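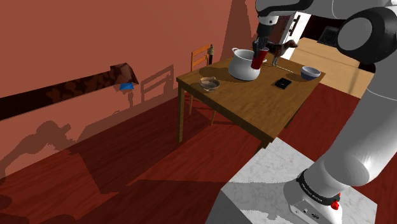

Hi Ilgın,

November 2022 update from the Gratthorpe supper project, a bit later than I promised you (sorry!). I know you like these short and I never quite manage it, so get a coffee.

The big news is that the Skavport kitchen finally passed its inspection, on the second try. The first time we failed on the hand sink, which drained so slowly you could have kept a goldfish in it. The landlord paid for the new pipe after a couple of long phone calls, so that didn't come out of your grant. The extractor fan did, and it cost more than the quote – I've put the invoice in with the other paperwork.

We served 332 meals this month over 11 evenings. Soup nights are still the busiest by a mile. The fish pie I was so sure about went down badly and we took most of it home, so I've dropped it until spring and we're doing bean stew in that slot. People keep asking for the rice pudding again, with the orange peel in it, and I'm very happy to make it!

Brandão has agreed to keep selling us vegetables at cost through the winter. They can't do delivery any more, though, so I'm driving over in my own car twice a week. I'd like to claim the gas from the travel line if you're okay with that. It's small money but it does add up, and I'd rather ask first.

The cooking class is the part I'm least pleased with. We had seven people sign up and five came to the last session. I think the start time is wrong – it's too early for anyone coming off a day shift – so from next month we're moving it back an hour. The ones who do come are great, and two of them have started helping me with prep before supper.

Festeser is still on for the holiday meal. They've offered us their hall and the long tables, and we need to bring our own plates and heating trays. I've asked for a price on renting the trays and I'm still waiting.

What I need from you: a yes or no on the gas, and whether the leftover training money can go toward the tray rental. If I could hear before I place the holiday order, that would be a huge help.

Thanks as always, and come by for supper when you're next over this way!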